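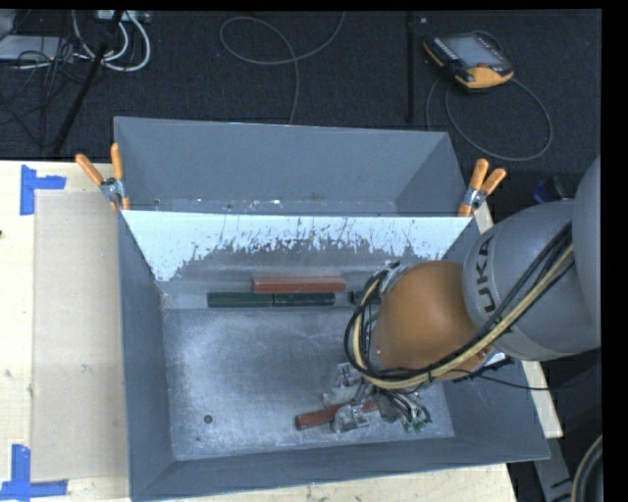
Henrike Meinecke
opened this ticket in Shared Workshop > Arm and bin

Picks stall or come up empty near the bottom of the metal bin

Status: open
Priority: normal
Bench: the arm bench

Hello everyone, and sorry in advance for the length of this one. I've been at the bench on and off through most of February and I would like it all written down in one spot before I forget which evening I changed what.

The short version is that the arm picks nicely from the open part of the bin and badly from anything lying close to the sloping divider. The long red-brown block at the foot of the divider is the worst of the lot. The green cylinders in front of it are a bit better, and the other red-brown block, the one nearer the front, comes up nearly every time. I ran the same loop on all of them with the Utasham picking script, speed at 45 percent, and nothing else on the bench was changed between runs.

What happens: the arm travels over, lowers, and then one of two things. Either the fingers close on air just short of the block, or the controller decides it has touched something and stops with a contact warning, and I have to clear it on the pendant and start over. I had 21 stops in one long evening, which was a trial for my patience and for whoever was trying to solder at the next table (thank you for the cookies, by the way).

What I've tried so far, in order:

1. Checked the finger screws. One was a little soft, so I snugged it up. No change that I could see, but I'm glad I looked.

2. Re-taught the bin corners. My first set was off because the rim is not truly square. The lower right corner sticks out farther than the upper one, and I had taught three corners and let the script work out the fourth. Now I teach all four. This helped with picks along the right wall and did nothing at all for the divider.

3. Put the orange spring clamps on, one at each end of the divider. Before that I could wiggle the panel with one finger, and I was sure this was my whole problem. With the clamps on it feels solid, and the stops came down to 7 over a similar evening. So that was worth doing, but it plainly isn't everything. Please leave the clamps where they are for now, even if you need one. There are more in the drawer under the Okabe drill press.

4. Raised the approach height and slowed the last part of the move. Slower stops, same number of them.

5. Looked hard at the cables. The black and cream bundle loops under the wrist joint and back up, and when the wrist turns all the way over for a block lying lengthwise, I think the loop gets tight. I re-tied it with a bit more slack. I can't say yet if it made a difference, and I'd love for somebody with more experience to have a look before I cut any more ties.

Now my best guess, for what it's worth. The divider is scratched down to dull metal over a good part of its face, and the coating ends in a ragged edge. The floor is scuffed and shiny in patches too. The script finds parts by depth, and I suspect it gets muddled where shiny metal meets the back side of a block. Against that, the front block sits on the same shiny floor and picks fine, so maybe it's simply that the fingers have no room to get behind anything that lies against a slope. I go back and forth on this, usually on the drive home.

Things I still want to do:

-- Tilt the gripper toward the front for anything close to the divider, so the rear finger comes down along the slope. The Stornau forum has a thread on this with sample settings, and I've saved a copy in our folder.

-- Try a run with a coat of matte gray paint on the divider. I have half a can left from the Ustmont cart and would be happy to bring it in, if nobody minds the smell for an afternoon.

-- Let the script skip a part after two failed tries and come back to it later. Right now it stays on the same block like a dog at a closed door.

One request while this is open: the two L-shaped pieces of blue tape mark the corners of the beige sheet to the left of the bin. Please don't peel them up or slide the sheet. If the bin itself gets bumped, that's fine, just leave me a note and I'll teach the corners again.

The contact limit is set to 2,000 in the script's own units. I haven't touched it and would prefer that we don't raise it just to make the warnings go away -- I've grown fond of those fingers, and printing a new set takes me a whole weekend. If anyone has had luck with the tilt settings, please add them below, with the numbers you used. I'm usually in after supper.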